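关于我们
打印本页 | 发送邮件

Mikar 做的事情是为机器人学习系统采集操作示范。

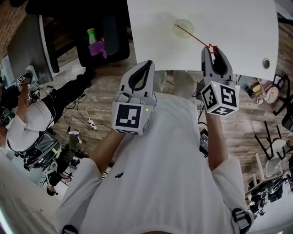 我们的客户训练机器人模型，需要大量由人完成的真实动作，我们负责组织人员、布置场地、录制、检查和交付。采集以手持夹爪为主，操作员一手一只，不经过遥控，直接用夹爪去拿、拉、放、翻。每只夹爪的底座上装有白色方块，方块表面印着黑白定位标记，后期靠它计算夹爪在空间中的位置和朝向。细软物体是目前需求较多的一类，比如用右手夹爪捏住一根细红绳的绳头，绳子另一端连到桌上的半透明淡黄色圆片。这类动作对指尖开合的控制要求高，绳子每次的弯曲形状也不一样，很难靠仿真得到，只能一条一条地录。

公司情况

Mikar 最早是 Cheng 工业自动化公司内部的一个测试小组，给装配线上的抓取程序做验收。后来程序改用学习方法，测试小组的工作慢慢变成了准备训练数据，外部单位也开始来询问，于是独立成立了公司。现在我们有 3 个采集场地，都在同一座旧厂房里，面积最大的一间保留了原来的红砖墙。场地之间共用一套设备编号和一套录制软件，操作员换场地不需要重新培训。

我们不做机器人本体，也不训练对外销售的模型。公司内部会用小模型试跑数据，目的只是检查数据能不能用。

采集怎么进行

每个项目从任务单开始。任务单写明用什么物品、起始状态、结束状态、允许的做法和不允许的做法。例如“把绳子拉直”和“把绳子移到桌子左侧”是两个任务，不能混在一起录。任务单由客户和我们的项目组共同确认，确认后先录 20 条样本，客户看过再开始正式采集。

正式采集时，操作员每录完一条，按任务单恢复或更换物品位置。我们要求物品位置有变化，不能每次都摆在同一点。失败的动作也保留，单独标注，其中掉落后重新夹起的片段，有些客户会专门要。

同一间屋子里可以同时进行几项任务，有人在桌面上操作，有人围着椅子、柜子操作。各工位单独计时、单独存储，互不影响。

一个标准工作班次为上午九点到下午五点，中间有午休。手持夹爪有一定重量，连续使用时手腕容易疲劳，所以每录 45 分钟必须休息。

质量检查

所有数据经过两道检查。第一道由软件完成，检查定位标记是否长时间被遮挡、时间戳是否连续、夹爪开合数值是否正常。第二道由质检员看录像，核对动作与任务单是否一致，并修改文字说明。

检查不合格的数据退回工位重录，不计入交付数量。退回原因会记录下来，每月汇总一次。八月的汇总里，退回最多的原因是标记遮挡，多数发生在双手交叉的动作中。之后我们修改了操作培训，增加了手腕角度的练习。

目前的数据

Nokel 是我们自行建设的桌面操作数据集，包含 907 个任务，涉及绳线、布料、纸张、容器和常用工具，还在继续增加。Zaleo 是配套的录制和标注软件，供内部使用，也随数据提供给客户，用来查看和筛选。

定制项目按任务数量和条数报价，最低起订量为 3000 条。物品可以由客户寄来，也可以由我们采购。易碎、带电和含液体的物品需要提前说明。

操作员

公司现有操作员和质检员共 198 人，都与公司签订劳动合同。新操作员先接受两周培训，内容包括夹爪的校准、任务单的阅读、常见动作和设备安全。培训结束后录一组考核数据，通过后上岗。不要求有机器人专业背景，以前做过缝纫、电子装配、包装的人上手比较快。

报酬按工时计算，不按条数。按条数计算时动作会变得又快又单一，数据质量下降，我们早期试过，后来取消了。

录像中可能出现操作员的手臂、衣物和其他同事。全体员工入职时签署书面同意书，交付前对可识别的面部做模糊处理。

参观与合作

场地可以预约参观，请提前一周来信，写明单位、人数和想看的任务类型。参观时不能拍摄客户项目所在的工位。高校和研究机构可以申请使用 Nokel 的部分数据，申请表可来信索取。

打印本页 | 用电子邮件发送本页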